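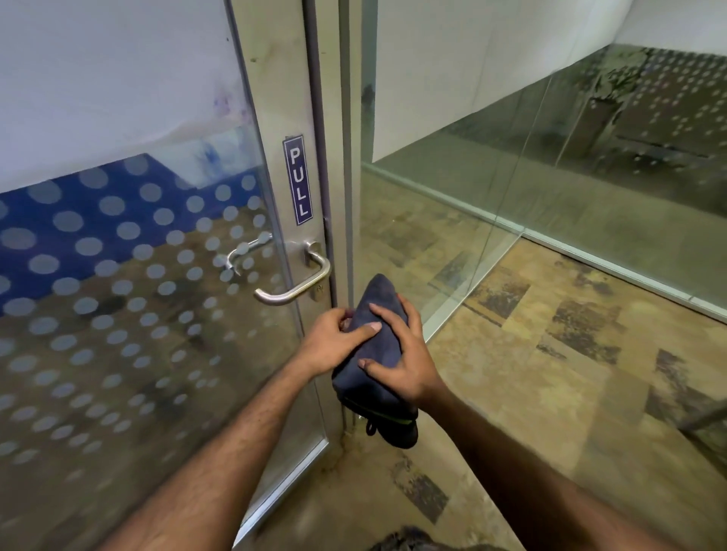
Hello all, I think the question of chores is still open. People speak about folding and dishes, but for me the hard part is between rooms. A glass door marked PULL, with a bag in both hands: I do this without thinking, and our machine at Desmet must first put the bag down. In September it opened the door in 6 tries of 122.

Iresha Herath wrote:
> Bram, are they ready for the house yet?
> In Allville we still carry everything ourselves.

So my answer is no, not yet. Maybe Osvaldo has better numbers.

Regards,
Bram Van Dijk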